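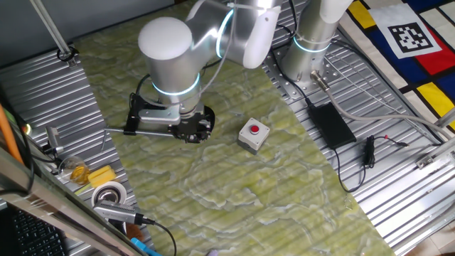 I think the monthly plan from Zarnell is a good product with a bad contract, and small workshops should read it slowly before they sign.

The offer is simple. You pay 300 a month, and they bring the arm, the gripper and the table, and they set up one task for you. At Brernen we took it in September for a small job, picking up metal rods and pressing a button to call the next part. The installer needed 13 hours in place of the promised 12, and I do not complain about this. The arm is quiet, and my colleagues learned to teach it new positions in one afternoon.

My problem is the word "task". In the contract, a rod that is 15 millimeters longer is a new task, and a new task must be ordered and paid. But a workshop like ours changes small things every week - this is why we wanted a robot arm and did not buy a fixed machine. If I can move the points myself, why must I ask permission to use them?

Grarkis sells a similar kit without a plan. It costs more on the first day and the manual is poor, but after that you are the owner of your own mistakes. The people at Karunaratne chose it for this reason, and they had a difficult first month.

I would still keep the Zarnell arm - if they change this one paragraph.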